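Toy kitchenware

Toy kitchenware is the general name for play versions of the pots, dishes, utensils, small appliances and foods found in a household kitchen. It is used mainly in pretend cooking and serving, and is sold as complete sets, as separate pieces and as add-ons to a play stove or counter. Pieces range from dollhouse miniatures to items close to full size. The group overlaps with play food, which some sellers list separately.

Components

Most sets are built around a few cooking vessels, usually a pot and a frying pan, with a spatula or spoon to go with them. Tableware such as plates, cups and mugs makes up the second group. Strainers and colanders are common in larger sets, where they are used for pretend washing of fruit and vegetables or draining noodles. Small appliances include toasters, toaster ovens, blenders and coffee makers. Many have knobs that turn or a door that opens, and some have lights or sound. 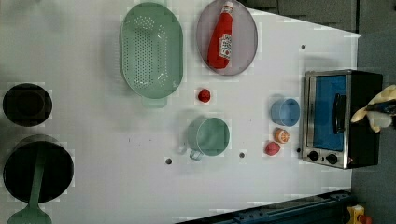

Colors vary by maker and period. Older sets often copied enamelware and bare metal, while many later ones use pastel shades for the dishes and keep black or silver for the pans and appliances. Translucent plastic is common for plates and cups. Sets are often mixed after purchase, and a household or classroom collection may hold pieces from several makers in different scales.

Materials

Tinplate and cast iron were used for early toy stoves and pans. Plastic became widespread in the twentieth century and remains the usual material for dishes and bottles. Wood is used for cutting boards, utensils and food that comes apart in halves. Stainless steel pans are sold in reduced sizes, and a few are identical in construction to small camping pans. Silicone is sometimes used for cupcake molds and mats.

Soft play food is made from felt, fleece or short-pile plush with a polyester filling. It makes little noise when dropped and is often chosen for younger children. Makers can show the parts of a food by using a second color of fabric or by sewing on flaps, as in a banana with an opened peel, a pea pod or a taco. Fruit may also carry an imitation of the small round sticker found on grocery produce.

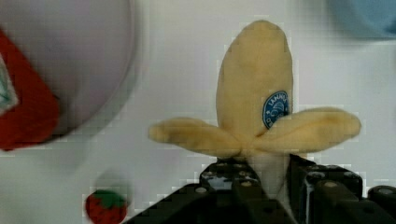 Hard and soft pieces are frequently stored together. Fabric pieces pick up dust and crumbs more readily than plastic ones and are normally cleaned by hand or in a mesh bag, according to the label. Wooden pieces are wiped and left to air dry, as soaking can raise the grain and lift the paint.

Packaged foods

Play groceries include cans, cartons, jars and squeeze bottles. Condiment bottles are usually given a red or yellow body and a contrasting cap so that the contents can be recognized without reading. Labels may be generic, may imitate the look of a known product, or may be printed under license. 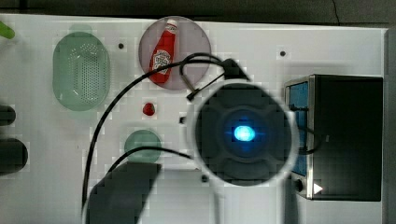 Ketchup bottle on a round plate, with a pale green colander to the left.

Use in classrooms

Preschools commonly keep toy kitchenware in a housekeeping or dramatic play area. At the Yao Children's Center in Clarkstead, teacher Aurelia Tanner divided a collection of about 400 pieces into open bins by use, with cookware, dishes and food kept apart. Children there set places for 2 or 3 people at a time and returned the pieces to the bins before lunch. The collection was made up largely of Skulau dishes and Vonuris play food.

Safety

Toys intended for children under 3 are generally subject to rules on small parts. Loose berries, egg yolks and bottle caps are the pieces most often affected, and sets containing them may be marked for older children. Toy pans are not meant for use on a stove unless the maker states otherwise.

See also: Dollhouse, Play food, Toy stove, Tea set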